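Buying hand-held grippers for home tidying work: your questions

I'm Catherine Cruickshank and I do the equipment planning for the Pusadden project. These are the things people ask me before they put in an order.

How many grippers should I buy?
Two per person to start with, plus one spare for the whole group. We bought for Nornden with no spare at all, and I spent most of March wishing I hadn't!

Do I need to budget for props?
Yes, but keep it small. Medicine boxes, pill bottles, plush toys, a big plastic crate — ordinary household stuff is fine, and a mix of hard and soft things gets you a lot more out of each hour. I put down 15 dollars a home and rarely go over.

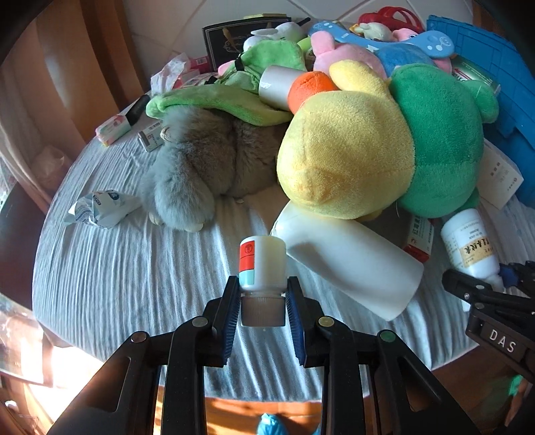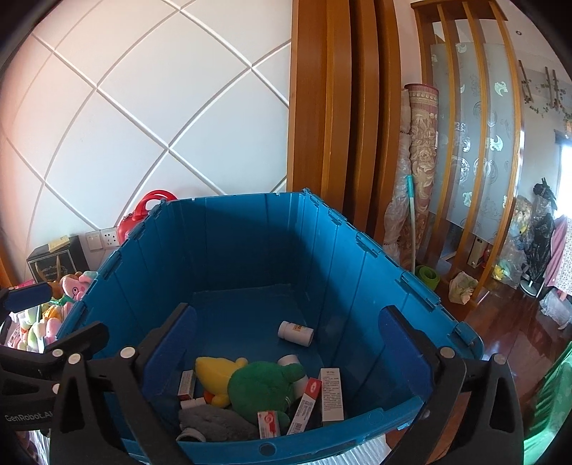 Toys and medicine packages, on the bed and in the crate.

What about finger pads?
Order extra sets with the grippers. I used to leave them for later, and then the shipping cost me more than the pads did (lesson learned). I now keep 200 dollars a year aside for pads and screws together.

Should I rent a room or use real homes?
I like real homes. We priced a rented room at Karkby and it came to almost 300 dollars a day, before anyone had moved in a single piece of furniture. A home comes with its own clutter — free!

How much storage do I need?
More than you think. Footage piles up fast, so get a quote for drives at the same time as the grippers and put both on one order if your supplier lets you.

Can I borrow a set before I buy?
You can, from the Dunbar office. Ask for one pair and try it for a week with whoever will be doing the work. Hand size matters quite a bit, so please don't just test it yourself and sign off!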